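Why Does a Paper Cup Hold Water?

If you leave a drawing out on the lawn and the sprinkler comes on, you know what happens next. The paper goes soggy, the colours run, and the whole thing tears when you pick it up. So how can a cup made of paper hold a hot chocolate all the way home from the footy?

Let's start with the paper itself. It's made of tiny plant fibres, mostly from trees, all squashed and tangled together like hair in a brush. Between the fibres are little gaps, and water just loves to creep into them – scientists call this capillary action, which is a grand name for soaking in.
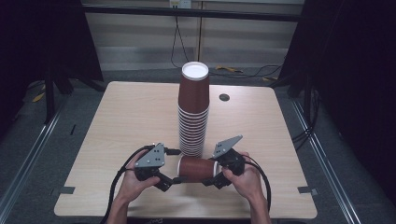 To stop the soaking, cup makers give the paper a very thin coat on the inside. Often it's a kind of plastic, thinner than you could ever feel with your finger. The water sits against the coat and never gets to meet the fibres at all, a bit like your feet inside a good pair of gumboots.

Some cups have a second wall on the outside too, with ridges in it. Ridges hold little pockets of air, and air is slow to pass heat along, so your fingers stay comfy.
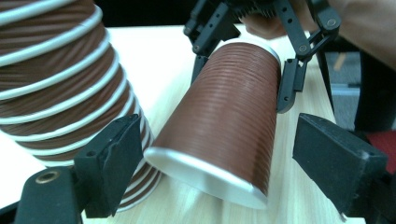 Ladi Ogundipe wrote in to say that her class at Oei tried folding cups from plain paper, and theirs lasted 4 minutes before the bottoms gave way. The one they'd rubbed all over with candle wax was still going after lunch!

Wax is a lovely thing to try, and paper cups really were waxed in the old days. Ask a grown-up to help, and do it over the sink. 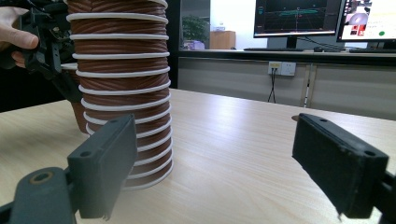 Why is the rim rolled over?
A rolled edge is stiffer than a flat one, so the cup keeps its round shape when you squeeze it, and it feels much nicer on your lips.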